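Dorkari Releases Sarer 3.0, Grasp Planning Software for Low-Contrast Parts

New version adds contour-free pose estimation, a shared planning and control clock, and an offline replay tool for wrist-camera recordings

July

Dorkari, a developer of software for robotic handling, today announced the general availability of Sarer 3.0, the third major version of its perception and grasp planning package for two-finger grippers. The release is aimed at users who handle molded parts whose color is close to that of the surface or wall behind them, a case in which earlier versions of Sarer often needed manual tuning for each part.

Sarer runs on an industrial PC next to the robot controller. It takes images from a camera mounted at the wrist, estimates the position and orientation of the part, selects a finger placement, and sends a path to the arm. During the final part of the approach it continues to read the camera and corrects the path. Version 3.0 replaces the pose estimator, rewrites the interface between planner and controller, and adds a replay tool for use away from the cell.

Pose estimation without an outer contour

Sarer 2 located parts by fitting a model to the outer edge of the part in the image. This works when the edge is clear. With a white part in front of a light wall, the outer edge may be visible along one side and missing along another, and the fit can slide along the missing section. The usual fix has been to change the background or add a lamp. Several customers told Dorkari that neither was possible in their cells, where the fixtures are shared with other work.

The new estimator, called Prultidar, does not give the outer edge special status. It builds a set of local surface patches from the part's CAD file and scores each one by how much shading change it is expected to produce under the lighting recorded at setup. Rims, steps, ribs and recesses tend to score high. Broad, gently curved walls score low and are used only to reject poses that are clearly wrong. The estimator reports a pose together with a six-axis uncertainty, and the planner uses that uncertainty when it decides how far to open the fingers.

"An edge fitter will always return an answer, and on a pale part that answer can be off by several millimeters in one direction while looking fine in the other," said Carola Haberkorn, who leads perception development at Dorkari. "We wanted the uncertainty to have a direction. If the pose is poorly known along the long axis of the part, the planner should know that and pick a grasp that tolerates it."
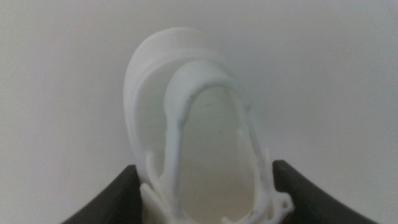

Prultidar was developed against a library of 21 molded part types, each supplied as a CAD file and recorded in the wrist camera under several lighting setups. White parts make up the larger share of the library. A typical member has a smooth outer shell, a raised oval rim set inside it, and a cluster of small ridges and lugs toward the base, where the two black fingers close. The top of such a shell nearly merges with a light gray backdrop, while the rim carries faint shading on both sides of the tube and remains usable. In the scoring step the rim receives the highest weight, followed by the small protrusions near the fingertips. The shell receives very little. The fingers themselves are masked from their CAD geometry and the current gripper opening, so that their dark edges do not enter the score.

The internal test set consists of 1637 recorded approaches. Each was scored by comparing the estimated pose with a reference pose measured on a separate fixture. Sarer 3.0 returned a pose inside the stated uncertainty bounds in more approaches than Sarer 2 for every part type in the library. The per-part results, including the cases in which the estimator declined to return a pose, are listed in a technical note supplied with the release.

Declined poses are a change in behavior that existing users should plan for. Sarer 2 returned the best available fit in all cases. Sarer 3.0 returns a status code when the uncertainty exceeds the limit set for the part. The default response is to move the wrist to a second viewpoint and try again. Users can replace this with their own routine, and cells that relied on always receiving a pose will need a handler for the new code before they are switched over.

Planning and control on one clock

In earlier versions, the planner and the approach controller ran as separate processes and exchanged messages without a common time base. A pose measured from one image could be combined with a joint reading taken slightly later. At low speed the error was small. At higher speed it appeared as a sideways offset at contact, and users compensated for it by slowing the last section of the path.

Sarer 3.0 stamps images, joint readings and gripper positions against a single clock and interpolates joint readings to the time of exposure. The correction loop runs at 100 Hz on the supported hardware. Images arrive at a lower rate than this. Between images the loop holds the last pose estimate and increases its uncertainty according to the motion of the arm.

The controller also handles the closing phase differently. Sarer 2 treated the grasp as complete when the gripper reached its target width or force. The new version compares the finger positions with those predicted for the planned contact points. If one finger meets the part early, the arm shifts in the closing direction until the contact is balanced, within a travel limit set by the user. The function is off by default for parts marked as fragile.

"Most of the work was in the timing code, and most of the timing code is not visible to the user," said Anas Amrani, control engineer at Dorkari. "What they will see is that the slow section at the end of the path can be shortened. How much depends on the arm. We recommend lowering it in steps and checking the contact log each time."

Grasp selection on parts with small features

Small molded features cause two separate problems for a grasp planner. They can be damaged by a finger pad, and they can hold the pad away from the surface that was meant to carry the load. Sarer 3.0 lets users mark regions of the CAD model as keep-clear, avoid, or allowed. Keep-clear regions are never touched. Avoid regions carry a cost, and the planner will accept contact there when the other candidates are worse. Unmarked regions are treated as allowed.

Region marking is done in the Sarer desktop tool and stored with the part file. Marks made in version 2 as plain exclusion zones are imported as keep-clear. For each part the planner evaluates up to 3000 candidate finger placements during setup and stores a ranked list, which is then filtered at run time against the estimated pose and its uncertainty.

Offline replay

Benjelloun is a new desktop tool included in the release. It loads a recording from the cell and runs the estimator, planner and controller on it again, with the same or different settings. Recordings contain the wrist images, joint readings, gripper positions and all messages passed between modules. A user can step through an approach, view the surface patches that were used at each moment along with their scores, and compare two parameter sets on the same data.

Replay is deterministic. The same recording and settings will give the same output on any supported computer, and the tool prints a hash of the result so that two sites can confirm they are looking at the same run. The controller part of the replay is open loop: it shows the commands that would have been sent, and does not simulate the arm's response to them.

"When a grasp goes wrong at a customer site, the first day used to be spent getting the same thing to happen again," said Nawal Badawi, who manages field support. "With a recording we can start on the cause. It also gives customers a way to check a new parameter set against their old approaches before they load it into the cell."

Recording is continuous and writes to a ring buffer. The buffer is saved to disk on a declined pose, a failed grasp or a manual trigger. Image data stays on the cell computer unless the user exports it.

Availability and upgrade

Sarer 3.0 is available now to customers with a current maintenance contract. Part files from version 2 can be converted with the included command-line tool, and the lighting setup must be recorded again for each camera position. Configuration files from version 1 are no longer read. Version 2 will receive fixes for a further year and no new functions.

The programming interface is available for C++ and Python. Existing calls keep their names, with the exception of the pose request, which now returns a status code and an uncertainty matrix in addition to the pose. A migration guide lists the affected calls.

Known limitations in this release include transparent parts, parts without a CAD file, and grippers with more than two fingers. Flexible parts can be handled when the region used for pose estimation is rigid, and this must be marked in the part file.

"Transparent parts are the most common request we have and they are not in this version," said Ismail Cherkaoui, head of product at Dorkari. "The shading model does not apply to them, and we did not want to ship a mode that works only under one lamp."

About Dorkari

Dorkari develops perception, planning and control software for robotic handling of molded and machined parts. Its products are sold directly and through system integrators.

Press contact
Dalia Belkadi
Communications, Dorkari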